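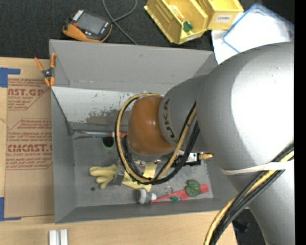 KUKA arm over the gray bin.

OK, cricket thread. I promised a few of you I'd write up the Pedlow trip and then didn't for ages, so here goes, in pieces, while my laundry runs.

For new followers: I play for Zistach, we're a social side that got talked into a real league, and Pedlow is the away game everybody complains about because of the drive and then has a great time at anyway.

We left at 6 in the morning. I had the kit bag on my lap the whole way because Kamran Daneshvar packed the trunk and he packs like he's never seen a rectangle. Two helmets rolling around my feet. One of them was wet inside and I did not ask.

The ground is a converted soccer field with a matting wicket down the middle. If you've never batted on matting, it bounces. It bounces a LOT, and if the pegs on one side are a bit loose it does something extra that I can't describe without swearing.

The pegs on one side were a bit loose.

Roya Parsa won the toss and put them in. I would have batted. I said so at the time, I'm saying so now, and Roya if you're reading this, yes, I know you were right, keep reading.

First over from Houshang Kiani: a wide, another wide, a ball that hit the edge of the mat and went over our keeper's head to the fence, and then the best yorker I've seen anyone bowl in this league. Middle stump flat on its back. Houshang looked more surprised than the batter did.

After that they settled in, and their number three was really good. Lovely hands, late on everything, waited for the bounce and just helped it along over the slips. We didn't have any slips by then. We had a sort of group of people standing deep and hoping.

I dropped her on 8. It was coming straight at me at point and I had time to think about it, and that's always where it goes wrong for me. Hit me in the heel of the hand and popped out. Still can't open jars.

She got 45. You can do the math on what that drop cost us, and believe me Kamran did it out loud all through the break.

Speaking of the break!! Pedlow do the best tea in the league and I will fight anyone on this. Margareta Pană brings these cheese pastries straight from her oven wrapped in dish towels, and there's a big pot of rice somebody's uncle makes, and sliced oranges. I ate like I wasn't about to run between wickets. Mistake.

OK so, our turn. Ardalan Ghasemi opened, same as always, and blocked everything, same as always. I love him, but watching him bat is like waiting for a kettle on a camp stove. Their opening bowler started laughing after a while. Good-natured laughing, but still.

Here's the thing about Ardalan though. On matting, where one keeps low and the next goes past your ear, a guy who just refuses to get out is worth so much. Everyone else could swing around him. I didn't get that at all when I started playing. I thought the hitters won games.

Roya came in and hit their leg spinner back over his head twice, and the second one went into the creek. Long delay. Three people in the creek with a rake. We had a spare ball but it was shiny and new and Pedlow (fairly!) didn't want to give us a shiny new ball to hit around at that stage, so the rake it was.

Got the ball. It was soggy. They dried it on a dish towel that smelled of cheese pastry. I feel like that's the most club cricket sentence I've ever typed.

Then we lost wickets in a clump, the way we do. Kamran was run out, and I want it on the record that I called "wait" and not "yes." He says I called "yes." The umpire was asked for his opinion and wouldn't give one.

So I'm at the non-striker's end, Ardalan's still there, and we need 4 off the last over. Light's going a bit, someone's dog is on the outfield. My legs feel like wet rope from all that rice.

Ball one, block. Ball two, BLOCK. I walked down the pitch and asked him if he knew the score. He said he was "having a look." At what?? He'd been out there all afternoon!

Ball three he nudged into the leg side and we ran, and I mean I was running before he'd made contact, and the throw came in over the keeper and nobody was backing up so we went again. Scores one short of level. Me leaning on my bat, seeing spots.

Ball four, and I swear I'm not making this up, he stepped out and drove it straight down the ground. All along the floor, right past the bowler's foot, never in doubt. I've played with him for years and didn't know he owned that shot. He didn't even run, just stood there holding the pose while I screamed at him, and luckily it made the fence.

Their captain shook everybody's hand and then said the dog should get a medal for scaring the long-off fielder out of position. Could be something in that. I saw the dog. It was right in his line.

Drive home was loud. Stopped at Khamphan for noodles, all of us in whites covered in green stains, and the lady at the counter asked if we were painters.

Practical stuff, because people always ask in my DMs: yes, Zistach takes beginners. You don't need your own bat. Bring shoes with some grip, and a box if you have one (get one). We have loaner pads, they smell, you get used to it.

Nets start back up in March, evenings, behind the rec center. Roya runs the beginner end and she's way more patient than she is on the field.

Also if anybody picked up a left-hand batting glove at Pedlow, navy trim, tape on the thumb, that one's mine and I'd love it back before the return game.

Laundry's done. The grass stains are not out. If someone has a trick for that, replies are open.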